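Sernside Household Storage Terms
Data card, release 9
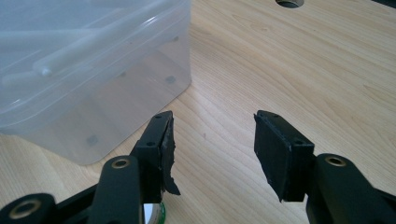
What does one row in the table stand for?
One row is one term as it was used in one source listing. A term that turns up in several listings has several rows, which share a term_id and differ in source_id.

Contents

The set covers English words for household containers: boxes, bins, crates, tubs, caddies and their parts (lid, rim, latch, foot). It was compiled from secondhand listings posted in Sernside and Boluvbridge. Release 9 draws on 128 listings. Text only; listing photos were not kept.

Files

terms.tsv: main table, tab separated, UTF-8, one header line
sources.tsv: one line per listing, with town and month
variants.tsv: spelling variants mapped to a term_id
CHANGES.txt: release notes

Columns in terms.tsv

term_id: integer, stable across releases
term: lowercase, singular
part_of: term_id of the parent object, or empty
material: free text as given by the seller, or empty
source_id: key into sources.tsv
note: editor's remark, or empty

Empty means the seller did not say. It does not mean "none". Loading the file with a parser that turns empty strings into zero will break part_of.

Processing

Listings were split into phrases with the Jirna tokenizer, default settings, then corrected by hand. Prices, phone numbers and street names were removed before tokenizing. Brand names were replaced with the token BRAND. Plurals were reduced by rule, with 41 exceptions listed at the end of variants.tsv.

Known problems

"Tote" is used for both bags and rigid boxes. The two senses have separate IDs from release 8 on; older files merge them.
The material column is uneven. "Clear" and "frosted" sometimes appear there although they describe finish.
About 80 rows from Boluvbridge have no month. All were collected before December.

Maintenance

Edited by Nabil Saliba, Majumder Word Lists. Send corrections with the term_id and source_id. Removed IDs are not reused.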